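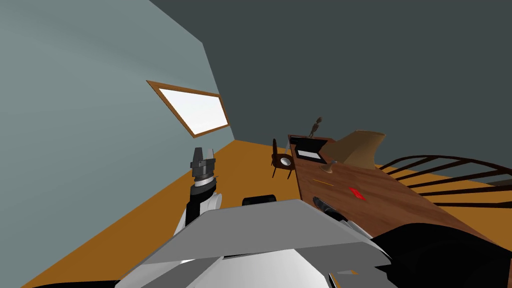
Search the questions Type a word and press Enter

Questions people ask about the Rotgate build

What is Rotgate?

Rotgate is the two-armed robot that Paraschiva Văduva and I have been putting together in our shared workshop, evenings mostly, with a lot of tea. Before any new piece of code goes near the real motors we try it in a simulated study, with a desk and a couple of chairs and the usual clutter a person leaves lying about.

Why bother with a simulated room?

Well, we broke 3 gripper fingers in our first month, and they were slow to print! In the simulator a bad reach costs us a restart and a sigh. We've run 2,510 practice reaches in there so far, and I'd guess the real arms have been spared a good many knocks.

Which jobs are you working on now?

Desk jobs. The one we're fondest of is picking up the pencil, which sounds like nothing until you try it — it's thin, it lies flat, and the fingers have to come down very close to the wood without scraping. The bowl on the chair seat is for later, when the arms can be trusted to reach past the desk.

My simulated room comes up leaning over to one side. Is it broken?

Probably fine. The view belongs to the robot, so if the viewpoint is rolled, the walls and furniture roll with it. Check the mounting angle in your settings file first (I spent a whole July evening hunting for a physics bug, bless me, before I thought of that).

Do I need two arms to start?

Not at all. Marlene Grube built hers with one and is very happy with it. Our starter file, Ccori, loads a single arm unless you tell it otherwise, and you can add the second whenever your wallet recovers.

How long does the setup take?

Set aside an evening. The Ccori folder has 141 files in it, and the first load is slow on an older laptop, so do let it sit a while before you decide it has frozen.

Can I put my own furniture in?

Please do! Keep the shapes simple to begin with. Spindle-backed chairs are lovely to look at and a real nuisance for collision checking, so we use a plain block for the back while testing and leave the pretty version for show.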